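Nirkutine Tabletop Kit

The Nirkutine Tabletop Kit is a packaged system for robotic pick-and-place work on a bench or table, sold by the Camdale firm Triantafyllou. It combines an arm, a gripper, mounting stands, control software and a set of everyday objects, including toy food and tableware.

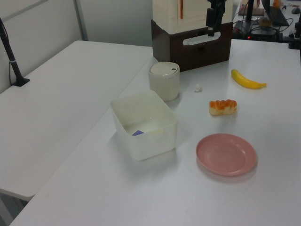
Overview

The kit is aimed at teaching laboratories and small research groups that need a repeatable manipulation setup but do not want to design one. It is supplied either as a full package or as an object and software set for buyers who already own a compatible arm. The full package is shipped in 9 cartons. Assembly is left to the buyer, although Triantafyllou offers a paid installation service within driving distance of Camdale.

The product takes its name from an earlier gripper controller, also called Nirkutine, which was withdrawn when the tabletop version went on sale. Software written for the older controller does not run on the kit without changes to its configuration files.

Workspace

The kit is designed for a plain, light-colored tabletop. Typical layouts place an open plastic bin near the middle of the work area, with a plate to one side and loose items such as a toy banana or a toy bread roll within reach of the gripper. Taller items, such as a lidded cup or a box, may be placed farther back, where the arm has to pass over or beside them.

The manual asks for a stable surface and even light. It warns that translucent containers are harder for the detection software than opaque ones, as the walls blur the outline of anything inside. White objects on a white table are listed as a second difficult case. Both are kept in the standard task set on purpose, and the scoring sheet reports them separately.

Gripper

The gripper has a narrow black body intended to reach into bins and between closely spaced objects. Its fingertips can be changed without removing the gripper from the arm. Opening width and closing force are set in software. The manufacturer recommends low force for thin or easily crushed items, and a slower approach for anything with a domed or rounded lid.

A collision stop halts the arm when motor current passes a set limit. The limit is stored for each task - not for the whole system - and must be entered again when a task is copied.

Software

Control software is installed on a separate computer, usually a laptop kept away from the work area. Tasks are built from short steps such as approach, grasp, lift and release. The standard library contains 193 tasks, most of them involving a single object and a single target. Longer tasks can be made by joining library entries, though the editor does not check whether the end position of one entry suits the start of the next.

Each run is saved with its settings and a time stamp. Logs can be exported as plain text. Version 2 of the editor, released in November, added a replay view and removed support for the older controller.

Service and support

The full package includes 30 days of remote support. An extended plan covers replacement fingertips, software updates and one calibration visit. Damage caused by mounting the arm on an unsuitable table is excluded from both.

Reception

A review by Irja Seppälä for the Zustville Automation Bulletin, dated August 3, 2023, tested the kit over 798 runs. Seppälä rated the gripper and the task editor favorably but criticized the calibration procedure, which had to be repeated after the table was moved. She also found the printed manual out of step with the software, with several menu names no longer in use.

Loukia Vasilakis, who led product development at Triantafyllou, replied in the following issue that the calibration routine would be shortened. The revised routine uses fewer reference points and can be started from the replay view. The printed manual was later replaced by a downloadable version.

See also

Pick and place
End effector
Bin picking
Robot calibration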